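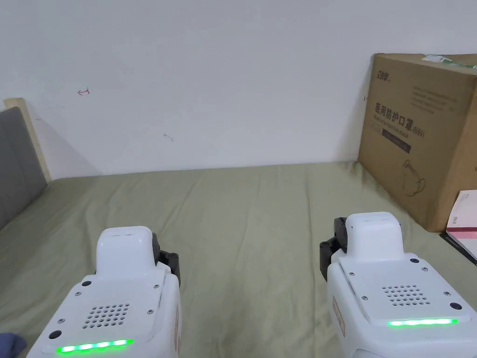
4.2 Hand-held gripper kit

We tested the Nukudlow kit from Drilleo, a pair of hand-held grippers sold for home data collection. Figure 3 shows both over a bed, green LED strips lit. Bed tasks only in this section – kitchen tasks are in 4.3. Firmware from June, default settings. 361 episodes recorded, 68 dropped for lost tracking, mostly on plain walls and bare sheet. Setup quick, manual thin. Jaw calibration drifted on one unit and had to be redone twice, wich the Kestmont kit did not need.

Figure 3. Nukudlow grippers in use over a bed with a green sheet.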